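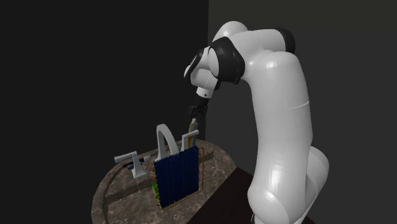
In Praise of the Small Round Table

Type to search the newsletter
Search

December
By Sawsan Aoun

I have moved four times since college, and every time I dragged the same rectangular table along with me. It seated six. I own three chairs. For years one end of it was where I ate and the other end was where the mail went to get old, and I never once questioned the arrangement.

Then in October I spent a weekend with my aunt in Prosden. She is 83 and lives in two rooms over a shoe repair shop, and she feeds more people in a week than I do in a season. She does it at a round table you could nearly hug. We had lentil soup at it, then cards, then she rolled out dough on it, wiped it down, and we had coffee with her neighbor, who had come up to return a pan and stayed until it got dark. I went home and measured my apartment.

I have been a little obsessed ever since, so this month's home column is all about the small round table – how to find one, what to look for, and how to live with it once it's through the door.

Why round works

Corners are the problem in a small room. You plan for the table and forget that you also have to walk past it with a laundry basket. A round top gives you back that bit of hip room at each corner, and in my kitchen that was the difference between opening the oven all the way and opening it most of the way.

The other thing is the talking! At my old table, a third guest was always stuck down at the end, leaning in to hear. Around a circle everybody gets the same seat. Rania Zoubi wrote to me after the November issue to say that her teenage sons, who used to eat and vanish, now hang around after dinner, and that the new table is the only thing in the house that has changed. I make no promises about your teenagers, but I loved getting that letter.

What size to get

My aunt's table is 80 centimeters across (it came from overseas with her, and she has never thought of it in inches). That comes to a little over 31 inches. Two people can eat a real dinner at it, with a serving dish in the middle. Three is cozy. Four is fine for coffee and cake if you like each other.

Before you shop, cut a circle out of newspaper or an old sheet and lay it on the floor where the table would go. Put your chairs around it, pulled out the way they are when people are sitting in them. Leave it there for a day. I stepped around a circle of taped-up grocery flyers for most of a week, and I ended up moving the whole thing closer to the window, where I would never have thought to put it.

Look underneath, too. A single center post lets you tuck in an extra chair without anybody straddling a leg. Four legs will be steadier if you have a toddler who pulls up on things.

Marble, wood, or something else

I'm going to be very fair about marble, and then I'm going to tell you to get it anyway.

It stains. Red wine, lemon, vinegar and tomato will all leave a mark if you let them sit, and a lemon wedge forgotten overnight leaves a dull ring that no amount of wiping will lift. It chips if you drop it. It's cold under your elbows in the winter and it is murder to carry up a flight of stairs. Take the top off first, carry it on edge like a pane of glass, and bring a friend.

But oh, it's lovely. It stays cool enough for pastry, it makes a bowl of clementines look like a painting, and after a year or so the little dull spots run together into a soft, worn finish that I like better than the shine. Grellonetti, the café on the hill in Prosden, has marble tops that are cloudy all over from decades of saucers, and they are the prettiest tables in town. Seal yours if you're nervous. Use mild dish soap and water, dry it with a towel, and keep vinegar sprays away from it.

Wood is kinder on dishes and warmer to touch, and you can sand out your mistakes. A painted top is a fine way to start if you aren't sure about the shape yet. I've seen good ones made from an old base and a new top from the lumberyard.

Where I found mine

I looked everywhere, and I had more fun than I've had shopping in years. The new one I came closest to buying was the Stendik, which has a nice thin edge and a base heavy enough that it doesn't rock. If you want something that arrives flat and goes together in an evening, start there.

Mine came from Malinowski, the secondhand furniture place behind the train station. It was in the back under a stack of lampshades, with tag number 3738 still tied on with string, and I've left the tag where it is. The top had a chip on one side, so they took off 10 dollars, and I've turned the chip toward the wall. They're open until 7 in the evening this month and will hold a piece overnight if you need to go home and measure. Ask to see the loose bases, too, if you already have a top.

Making it through the holidays

Several of you asked how to host at a small table, with the big meals coming up. Keep the food off it! Put the serving dishes on the counter or the stove and let people fill their plates there. Skip the centerpiece, or use one short candle. For a bigger crowd, do dinner early and in bowls, with some people on the couch, and save the table for dessert.

We had five at mine last week for rice pudding, knees knocking, one of us on an upturned crate with a cushion on it. The big rectangle has gone to my cousin, who has a porch and a lot of children.

Next month I'm doing lamps. If you have a reading lamp you love, write and tell me where it sits and what bulb you use in it.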